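Pricing and Menus for Small Food Businesses
Handout 4: What does a smoothie really cost you? 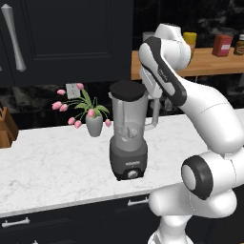

One of you wrote on last week's feedback sheet that costing a drink feels silly when you can just look at what the place next door charges and knock a little off. I get it, I did the same thing my first year in business and I nearly went under by November. The place next door may own its building. It may be losing money too! So today we work from the inside out.

Our practice business is the Denska juice bar, same one as in Handout 3. They sell one size of berry smoothie, and they buy frozen fruit from Skustar and yogurt from Plivov.

Portion cost

Add up everything that goes out the door with the customer. Fruit, yogurt, juice, and then the stuff people leave off – cup, lid, straw, napkin. For Denska I get $1.82. If you got $1.56 you forgot the packaging, which comes to 26 cents. That doesn't sound like much, but over 100 drinks it's $26, and a decent week is a lot more than 100 drinks.

Waste

Not all the fruit you pay for ends up in a cup. Some gets freezer burn, some sticks to the jar, some goes into the drink that got made wrong. Denska figures 7 percent on fruit only. Please put it on the fruit line before you total, not on the whole drink (I saw both on the homework, and the second way charges you waste on napkins). The $1.82 already has it in there.

Labor

This is where we argued last time and we ran out of clock. My view is that you don't put labor in the portion cost for a drink this simple. You keep it in the monthly numbers with rent and power. The Yurchenko worksheet does it the other way, with minutes per drink, and that's fine too, as long as you don't count it in both places. Pick one and write it at the top of your sheet so I know what I'm grading.

Getting to a price

Divide portion cost by the food cost share you're aiming for. With $1.82 and a target of 26 percent you get $7.00 even. Would people in your neighborhood pay that? If not, you can shrink the cup, change the recipe or live with a higher share. Try 28 percent and you land on $6.50.

For next time

Cost out one drink and one snack from your own menu idea. Show the packaging as its own line. Bring real supplier prices, with the case size written down – a price without a case size is no use to me or to you. Read the first 4 pages of the Yurchenko packet, skip the part on sales tax, we'll do that with Handout 5.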